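Hand tools before arms: a visit to Closo

Felicidad Salazar keeps the open day at Closo short. Visitors get a safety talk, a look at the parts bench and then most of an hour at the tables, where they watch manipulation data being recorded and, if they want, record some themselves. The company makes grasping software for small sorting cells. Its first customer was Zirkberg, a tableware rental firm with a return line full of cups, bowls and trays that arrive in any orientation.

I asked her why a software company spends so much floor space on recording.

"The policy is only as wide as the data," she said. "If every cup in the training set stands upright, you get a controller that works on upright cups. Our customer has very few of those. They come back sideways, nested, crushed, upside down. We had to record that distribution, and it was cheaper to record it by hand than to drive an arm through it."

By hand means with a hand-held gripper. The operator squeezes a trigger, the fingers close, and a camera on the tool records what the fingers see. Position is recovered afterward from the video. The same finger geometry is then bolted to the robot, so the view in training and the view in operation match closely enough for the policy to transfer. Salazar said the match matters more than the quality of either camera.

"People ask for higher resolution," she said. "I would take a rigid bracket over higher resolution. A bracket that has moved two millimeters gives you a session where every grasp is off by the same amount, and you won't find it by looking at the loss curve."

The brackets are checked at the start of each session against a printed target. Imogen Hartley, who runs the recording schedule, keeps the results in a spreadsheet that goes back to July. A tool that fails the check is pulled and the day's recordings from it are quarantined until someone has gone through them.

Hartley also decides what goes on the tables. The task during my visit was paper cups: pick up, turn over if needed, set down on the base. I asked whether the choice of cup was deliberate.

"Paper cups are hard in a useful way," she said. "They weigh almost nothing, so a finger that arrives early pushes the cup before it grips it. They also deform. With a ceramic mug you can be careless about closing force and the mug will forgive you. A paper cup takes a crease, and after that it's a different object."

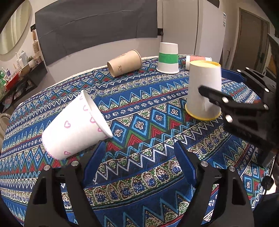

She changes the cloth, the cups and the starting layout between batches. Patterned cloths were added after an early model, trained on plain surfaces, failed when the customer's test area turned out to have a striped mat. Hartley described the fix as unremarkable: more cloths, more rooms, more clutter behind the table.

"You want the network to stop caring about the background," she said. "The only way we know to do that is to keep changing the background. Kitchens, hallways, offices. I would like more stairwells."

The layouts follow a sheet with 13 starting arrangements. Operators are told to use the sheet for the first pass and then to ignore it. According to Hartley, people left to themselves place objects neatly, with even gaps, and the sheet exists mainly to break that habit.

Salazar was more guarded on results. She would not give a success rate for the Zirkberg cell and said published rates are difficult to compare in any case, as they depend on what counts as a retry. She did describe the failures. Cups lying with the opening away from the gripper are still a weak point, and so is a cup in contact with its neighbor. In the second case the policy tends to close on both rims.

"We log it as a double pick," she said. "It's our largest category. The next is slip on release, where the cup leans against the finger pad and follows it out. That one is partly hardware. The pad is too tacky and we know it."

A new pad compound is on test from Vorel, a supplier the team has used before for suction fittings. Salazar expects a decision after 11 more sessions.

On the wall of the parts room is a bound gripper catalog from 1976, bought by Salazar at an auction and opened to a page of parallel-jaw mechanisms. I asked if it was decoration.

"Partly. The linkage on the left is close to what we use," she said. "The mechanical side of a two-finger gripper was in good shape a long time ago. Our work is deciding where to put it and when to close it."

The next open day has no date yet. Hartley asks that visitors who plan to record wear short or fitted sleeves, as loose cuffs get between the fingers and the trigger return.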